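Ticket 1367: left arm stops short of the jar, then shoves it
Opened 2025-06-02, queue: Laltdale kitchen bench
Status: open, waiting on Kerekes for parts

Okay, me again. For anyone joining from the Prusance side, we've been trying to get the two-armed bench unit to do a handful of dull kitchen jobs without a person hovering. Wiping down is fine. Putting cutlery away is mostly fine. Opening a jar with water in it, tipping some out and putting the lid back on is driving me up the wall, and that's what this ticket is for.

What happens: the arm comes in, slows down nicely, decides it has arrived when it hasn't, and closes on nothing. Then the recovery routine kicks in and it nudges the jar sideways with the back of the fingers. I had a tea towel ready. I needed the tea towel.

First thing I checked was whether it can see the jar at all, so I pulled pictures off the wrist cameras and went through them with a coffee.

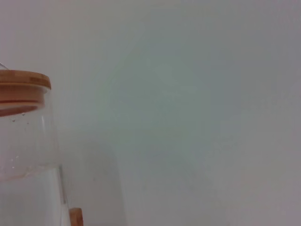

Wrist view, jar with bamboo lid, water in the lower part.

I can find that lid in half a second. It's the one warm-coloured thing up there and it has a good thick rim to grab. The glass is another story: clear jar, clear water, pale wall behind. The detector gives me a lovely tight box on the lid and then a box for the body that changes its mind every time I rerun it. On one pass it took the waterline for the top of the jar, which explains a lot about where the fingers were headed!

Things I tried, in the order I tried them:

Recalibrated both wrists. No change, though the right one was a bit out, so I'm glad I did it.

Dropped the approach speed. Same miss, only slower and more annoying to watch.

Swapped the body detector for the older Zestwood model, the one we used for mugs. Worse. It wants a handle and it will invent one if it has to.

Told the planner to ignore the body completely and work down from the lid. Better! It got its fingers to the lid 3 times in a row, then went wide again once I'd turned the jar a little. So the lid is the way in, but the planner still borrows the body box for its final distance and I can't find where to switch that off. Grímur, you wrote that bit, is there a flag?

Next I went after the close-range problem, where the left arm says it's confident right up until it misses.

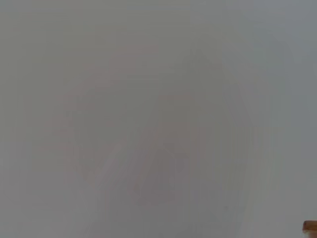

Laltdale Bench Notes, issue 3, page 665

Try planning a grasp from that. It's grey with a pinkish smudge near the middle and a bit of brown down in the bottom right corner, and I've gone back and forth on what the smudge is and still couldn't tell you. The log had a jar score attached to it anyway, and a high one. My guess is that it's carrying the last good detection forward and never letting it go stale. I've set the hold time to 2000 ms for now, down from whatever silly number was in there, and after that it has to back off and look again.

Reply from Nazmiye Kırmızıgül:
Hold time sounds right to me. I'd go lower if the arm can stand it. Also, can you stick a strip of coloured tape on the glass and run it again? I know it's cheating. I'd just like to know if it's the glass or the distance before Kerekes sells us another sensor.

Me again:
Tape's a fair call, I'll do it with and without water. For what it's worth, a six-year-old can open this jar, and my mum asked at lunch when she could have one of these for her kitchen. I said October, and didn't say which year. I do think we'll get there with lids. Pouring from clear glass into clear glass, I wouldn't put money on yet.

Still to do: tape test, find the flag, ask Kerekes if the short-range sensor copes with glass or if that's only in the brochure. Leaving this open. Please don't run the pour job on the left arm until I've updated the ticket, and if you really must, put a tray under it.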